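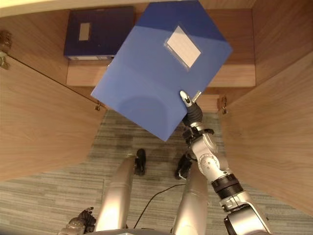 Blau bleibt, Grau geht: Castlow räumt sein Archiv auf

Castlow. Der Heimat- und Geschichtsverein hat am Dienstag, dem 16. Januar 2018, damit begonnen, seine Akten umzusortieren. Wer das für keine Nachricht hält, war noch nie auf einer Mitgliederversammlung des Vereins. Dort wurde die Frage, in welche Schränke die Unterlagen gehören und in welcher Farbe, zuletzt drei Stunden lang erörtert. Danach gab es Suppe, und es wurde weiter erörtert.

Anlass ist der Umzug aus dem Keller der alten Schule in das Erdgeschoss des Nachbargebäudes. Im Keller standen die Unterlagen in grauen Pappordnern auf Metallregalen, und zwar nach einem System, das der langjährige Schriftführer Berwyn Prothero als "gewachsen" bezeichnet. Andere Mitglieder verwenden andere Wörter. Unter "W" fanden sich die Wasserrechnungen, die Weihnachtsfeiern und ein Briefwechsel über einen entlaufenen Widder, unter "V" sämtliches Übrige, nämlich "Verschiedenes".

Im neuen Raum stehen nun Schränke mit Türen, helles Holz, die Maserung läuft quer. Hinein kommen flache Sammelboxen aus Kunststoff, in zwei Blautönen. Das hellere Blau ist für alles bis zur Gemeindereform vorgesehen, das dunkle für die Zeit danach. Mererid Mostyn, die den Umzug leitet, hätte sich auch Grün vorstellen können. Der Antrag auf Grün scheiterte im Herbst knapp, der Antrag, nie wieder über Grün abzustimmen, ging einstimmig durch.

Insgesamt wandern 312 Boxen in die Schränke. Die Hälfte davon ist bereits gepackt, beschriftet ist ein deutlich kleinerer Teil. Das liegt an den Etiketten. Mostyn wollte sie gedruckt haben, Prothero von Hand geschrieben, und so kamen die ersten Boxen eben mit leeren Schildchen ins Haus. Inzwischen hat man sich auf Bleistift geeinigt. Bleistift lasse sich immerhin wieder ausradieren, sagte Prothero, und es klang nicht wie eine Kapitulation.

Auch über das Liegen und Stehen musste gesprochen werden. Die Lieferfirma Dravwood empfiehlt in ihrem Beiblatt, die Boxen hochkant einzustellen, mit dem Rücken nach vorn. Ein Teil des Vereins legt sie lieber flach übereinander, wie man es mit Tischdecken macht. Archie Matheson, der die Schränke aufgebaut hat, hält sich aus der Sache heraus. Ihm ist wichtig, dass die Türen beim Einräumen ganz aufgeklappt werden. Zwei Mitglieder haben sich in der ersten Stunde an einer halb offenen Tür gestoßen, beide ohne bleibende Folgen und beide mit einem Antrag auf Schiebetüren. Matheson hat ihn zur Kenntnis genommen.

Bezahlt wird der Umzug aus einem Zuschuss der Bataineh-Stiftung über 4000 Euro. Das Geld reicht für Schränke und Boxen, nicht aber für die Vorhänge, die einige Mitglieder zum Schutz der Papiere vor der Sonne gefordert hatten. Die Fenster gehen nach Norden. Über die Vorhänge wird trotzdem noch einmal beraten.

Beim Umpacken ist übrigens Erfreuliches ans Licht gekommen. Busisiwe Radebe stieß in einem Ordner mit der Aufschrift "Heizung, erledigt" auf das vollständige Programmheft des Sängerfestes, das seit Jahrzehnten als verschollen galt und dessen Verlust in der Vereinschronik einem Hochwasser angelastet wird. Der betreffende Satz der Chronik soll geändert werden. Das Hochwasser selbst bleibt drin, es hat schließlich stattgefunden. Ebenfalls gefunden: sieben Schlüssel, zu denen bisher kein Schloss passt, und eine Quittung über ein Klavier, das der Verein nach eigener Auskunft nie besessen hat.

Eingeräumt wird nun jeweils dienstags und an den Samstagvormittagen. Wer helfen möchte, kann ohne Anmeldung kommen und sollte flache Schuhe tragen. Die Benutzung des Archivs ruht bis dahin, dringende Anfragen zur Familienforschung nimmt Magdalini Mavromatis schriftlich entgegen. Sie bittet darum, keine Anfragen zum Klavier zu stellen.

Die Wiedereröffnung ist für Ende Februar geplant. Die grauen Pappordner können vorher von jedermann kostenlos abgeholt werden, solange der Vorrat reicht. Bis Redaktionsschluss hatte sich ein Interessent gemeldet. Es war Berwyn Prothero.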